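Laundry Room Questions, Answered
Tamiru House guest and resident pages

We get a lot of the same questions about the laundry room, so Svenja Wendt and I sat down one Sunday with a pot of coffee and wrote out the answers as well as we could. If yours isn't covered, come and find one of us, we really don't mind!

When can I use the machines?
Any time from early morning until 9 at night. The spin cycle carries right through the floor to the rooms on Valtomell side, and the people sleeping there will thank you for not starting a load at bedtime.

How much can I put in?
Less than you'd think. You should be able to lay your hand flat on top of the clothes with room to spare above it. Towels are the usual trouble, as they soak up so much water and get terribly heavy, so please keep it to 5 bath towels at a time.

Do I need to bring detergent?
No, there's a tub of powder on the shelf and you're welcome to it. One level scoop is plenty for a normal load. If your skin is sensitive, bring your own and leave it in your cubby with your name on it.

Can I wash bright colors with everything else?
Please do the first couple of washes on their own, in cold water. I say this as someone who once turned a whole set of pillowcases the color of weak tea with one new scarf. After that, they can go in with other darks or brights.

The door won't open. Is it stuck?
Probably not. The lock takes a minute or two to let go after the cycle ends, and pulling on the handle won't hurry it along. If you've waited five minutes and it's still shut, check for water in the drum, and run a spin if you see any.

Why does the washer smell musty sometimes?
Mostly it's the rubber seal around the opening. Water sits in the fold, along with lint and the odd coin, and in July especially it doesn't take long to turn. Wipe the fold with a dry rag when you've finished and leave the door open.

I've lost a sock. Where should I look?
Try the fold of the seal first, then give the drum a turn by hand and look up at the top, where small things like to cling. Raquel Moreira keeps a basket of strays by the linen closet.

Anything else before I go?
Just one more look inside, if you would. Small cloths are easy to leave behind.
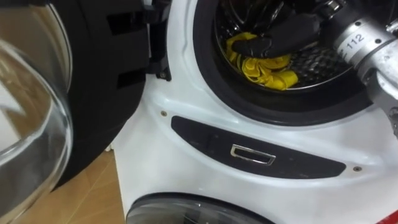
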